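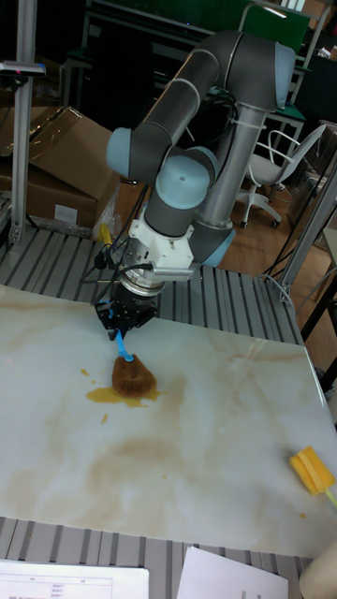

Spill task, brush on the puddle. Marble top, six-axis arm.

Oct 3, 2018

Went through the Grornex good-practice guide for contact cleaning today with the spill task running, to see which of its rules we follow and which we only say we follow. Writing it down before I talk myself into liking the guide more than I do.

Rule on tool grip: "the tool shall be held so that it cannot rotate in the fingers under working load." Fine as a sentence. No load given, no test. We have a round-ish handle in a parallel gripper and the brush goes down at an angle, so the scrubbing force is trying to twist it the whole time. I want a number for this or I want the rule out of our checklist. My proposal: paint a line across handle and finger, run 100 strokes dry, look at the line. If it has moved, that grip fails. Crude, but two people would get the same answer.

Rule on speed: they want reduced speed whenever the tool is in contact. Agreed, and we do. But the guide treats "reduced speed" as if it took care of the person standing there, and it says very little about force. A slow arm leaning on a hand against a stone-look tabletop is still leaning on a hand. Our force limit lives in the task file, where anybody editing the task can raise it. It should be in the safety settings behind the password. Doing that this week.

Rule on cables: dress them so that no loop can catch. Ours still loop from the wrist down toward the platform. I have signed "cables OK" on the sheet more than once with it like that — so the sheet is worth what my signature is worth. Needs a proper sleeve and a clip partway up, then drive all joints to their limits by hand and look again.

Rule on liquids: keep liquids away from live parts. Well, the whole task is liquid. The top sits straight on the slatted platform, so anything pushed past the edge goes into the ribs. Jindmont sells a tray for this, which I'd guess is overpriced. A bead of silicone around the edge would do. Also papers. Paper log sheets on the front of the platform are inside reach and inside splash. I wrote that rule for us in April and there are sheets on the platform today. Clipboard on a hook, outside the reach line, no more discussion.

What "clean" means: the guide says "visually clean." By whose eyes, in what light? On plain white I could live with it. On a marble pattern with brown streaks in it, a thin amber film is easy to miss, and easy to see where there is none. I'd trust a wipe with white tissue over a fixed grid much more. The small drips outside the main puddle should count too. A task that scores only the big puddle is flattering itself.

Brush life: 3000 strokes in the Grornex guide, 4000 in the Hájek note. Neither says on what surface, with what liquid, or pressed how hard. I don't believe either one. Until we have our own wear log, change the head when it stops springing back, and write down the count when that happens.

Before the Flindale visit, these 3:
Force limit moved out of the task file.
Cable sleeve and clip, joint limits checked.
Paper off the platform.

The rest can wait. I'm not going to tell them we "comply" with the guide. Half of it can't be failed, and I'd sooner show them the paint line.

Open: does the spare tool get parked on the tabletop or off it? Guide says "a defined location." The yellow sponge lies along the right side of the top, and I suppose that is a location. Defined where? Tape an outline or add a holder, then teach the pick position from that. Check clearance on the wide strokes first.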